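Plirusell folding study: project meeting
Fri 21 June, small meeting room, Griltlow

Present: Jean Paterson (chair), Hamish MacBrayne, Luana Marinho, Catherine Pringle
Apologies: Kirsty Geddes
Minutes: Catherine Pringle

1. Minutes of the last meeting

Accepted with one correction. Item 4 should have said that the towel results came from the second policy, and the note about a third policy should be struck.

2. Recording progress

Luana reported that the set now holds 1,236 accepted demonstrations against a target of 2,000. Shirts and towels are finished. Pants are the main gap, and sweatpants in particular, where more takes are rejected in review than for any other garment.

Most rejected takes fail at the same point. The second leg is folded over before the first one has been straightened, and the operator then goes back to fix it. Hamish asked whether those takes should be kept as examples of recovery. Luana would like to keep them but under a separate label, so they can be left out of the first training run. Agreed.

Jean asked that the label be applied by the person reviewing the take and not by the operator. Agreed.

3. Result of the March comparison

Hamish went through the comparison between demonstrations recorded with the hand-held grippers and demonstrations recorded by teleoperating the arms. Each policy was given 40 test folds on the same garments, with the same starting positions.

The hand-held policy did better on towels and shirts. On pants there was no clear difference. Hamish's view is that both policies have the same trouble there: they pinch the fabric near the crotch seam, pick up two layers, and drag the waistband out of line. He does not think the method of recording explains it.

Catherine asked if 40 folds is enough to say anything about pants. Hamish said it is enough to rule out a large difference and no more. The write-up will say that in those words. Jean wants the pants result in the main table with the others and not moved to the appendix.

Hamish also noted that the teleoperated takes are slower and that their pauses show up in the policy. He trimmed pauses in one training run and saw less hesitation before the first grasp. He has not repeated this and does not want it quoted yet.

4. Change to the pants procedure

Kirsty had sent a proposal by email. Under the current procedure the operator may start from either leg. She suggests that one gripper should hold the fabric near the middle of the garment while the other brings the leg across, and that the holding gripper stays down until the leg is released.

Luana has tried it and finds it slower at first, though easier on the wrists. There was some discussion about whether a fixed order would make the policy worse on garments that start out twisted. Jean's position was that this should be tested before the whole set is recorded that way.

Agreed to record 20 takes with the new procedure, all on sweatpants, and compare them in review with the existing ones before deciding.

5. Calibration

The Sartori calibration script still fails when it is run straight after a restart. Hamish has a workaround, which is to run it twice. Catherine will add this to the setup sheet until it is fixed.

6. Mullham visit

Moved to the next meeting, as Kirsty is handling the arrangements.

7. Actions

Luana: record the 20 sweatpants takes; add the recovery label to the review form.
Hamish: redraft the results section with pants in the main table; repeat the trimmed run.
Catherine: update the setup sheet.
Kirsty: report on the Mullham visit; write up the pants procedure on one page.
Jean: read the redraft and return comments to Hamish.
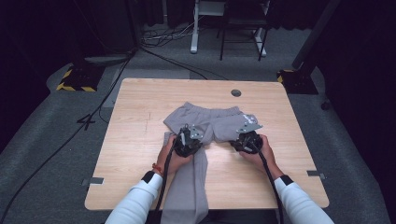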